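From the dressing table corner

Many of you will remember the piece in the spring newsletter about clearing out the back bedroom at Bresis, and I'm very glad to say that May has seen us get as far as the dressing table. I had been putting it off for ages (it is always the small things that take the time, isn't it?) and it was Renato Agbayani who finally got me to pull up a chair and make a start, with a pot of tea and a plate of Mrs Bañez's almond biscuits to keep us going.

I do love a dressing table with plenty of little places to put things. Hairpins, odd buttons, the earring that lost its partner back in 2000 — they all need a home, and if they haven't got one they simply spread until there is no room left for a hairbrush.
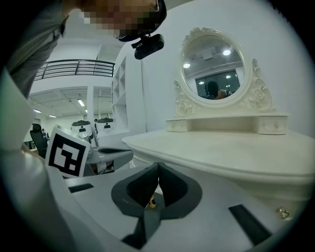
The white dressing table, with its oval mirror and two little drawers.

My own rule is to keep one drawer for things used every morning and the other for things I can't quite bear to part with, and to leave the open space in the middle for whatever is being worn that week. A soft, dry brush is best for the carved parts of the mirror surround, as a duster only catches on the scrolls. Do go gently, and start from the top!

Next month we move on to the linen, and there is a great deal of it, so if you have any spare tissue paper at home please do bring it along. We start at 8 and the kettle will be on.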